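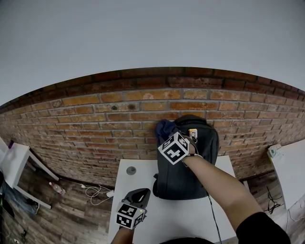
Can I put the Prutik day pack in the washing machine?
Wash it by hand. The machine wears off the coating on the inside of the fabric, and a pack that has been through a few cycles will let rain in at the seams.

Prutik Day Pack Cleaner, 500 ml
By Gusix

A liquid cleaner for packs, duffels and other coated fabrics. It has no bleach, no softener and no added scent. One bottle does 14 hand washes at the normal dose. Also sold in a refill pouch.

How to use
Empty every pocket and shake out the crumbs. Brush off dried mud. Fill a tub or sink with cool water and add one capful. Push the pack under, open all the zippers and work the water through with a soft sponge. Shoulder straps and the back panel take the most sweat, so give those a second pass. Rinse until the water runs clear. Hang upside down in the shade with the pockets open. Foam straps can take three days to dry.

Stains
Put a few drops on the spot, wait, then rub with a damp cloth. Ink and old grease may not come out fully. Test dark colors on an inside seam first.

Do not use on leather, suede or waxed canvas. For those see Badawi Leather Soap.

Details
Item number: 143
Size: 500 ml
Cap: screw top, doubles as measure
Storage: keep from freezing
Shelf life after opening: 3 years

Goes with
Plomeo Zipper Wax
Plomeo Soft Brush, small
Gusix Fabric Spray, for use after washing once the pack is fully dry

Returns are accepted on unopened bottles. Refill pouches ship in July.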